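Home | Projects | Minutes | Tool Bookings | Contact
Last updated: March

Clarnden Shared Workshop – Garment Handling Build, Project Meeting
Minutes taken by Andri Thaler, March

Present: Jana Kohlhase (chair), Erzsébet Bozsik, Wissam Issa, Andri Thaler
Apologies: Rosaura Salazar

1. Previous minutes
Accepted with one correction. The spare servo belongs to Wissam, not to the workshop.

2. Hand-held gripper
Erzsébet reported that the screws on the left mounting plate had worked loose twice. She has refitted them with thread lock. Jana asked that the plates come off only when the markers are being replaced, as the camera calibration has to be redone each time. Agreed.

3. Recordings
The target stays at 300 usable runs for the hanger task. 84 are logged so far, of which Wissam has checked 77. Runs where a marker leaves the view are to be rejected, even if the pick looks good. Wissam will write this into the log sheet.

4. Arm
The Ilum controller drops its connection when the laser cutter starts. Andri suspects the shared circuit. A separate supply will be tried before any money is spent on filters. The base plate from Brunner is still on order – no date given.

5. Backdrop
Erzsébet wants the cloth pulled tighter at the sides. Jana sees no need while the recordings are made by hand, but accepts that shadows in the creases may matter later. Left as it is until the arm is mounted. Clips are not to be borrowed for other jobs.

6. Costs
Over 20 hours of bench time used this month. Rosaura sent a note asking for the Diltton invoice, which Jana will forward.

7. Actions
Wissam: log sheet, remaining checks.
Andri: separate supply for the controller.
Jana: Diltton invoice, call Brunner.
Erzsébet: check finger alignment after the next set of runs.

8. Any other business
Lights over the bench to stay on for all recordings. Meeting closed at 8:40 p.m.
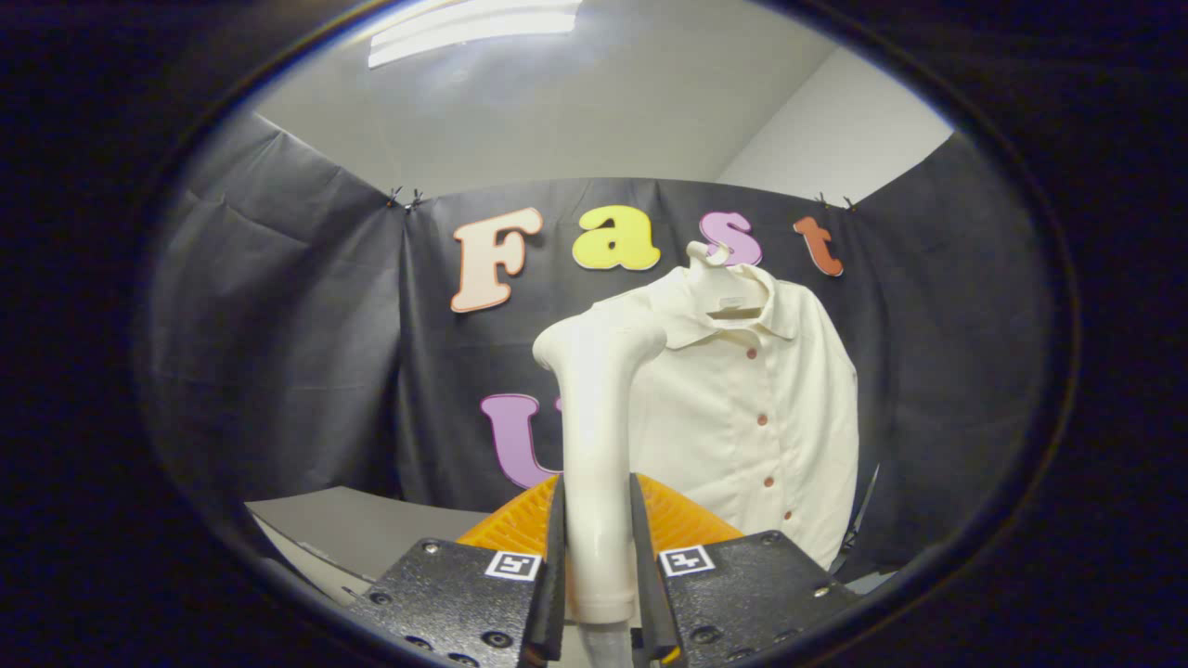
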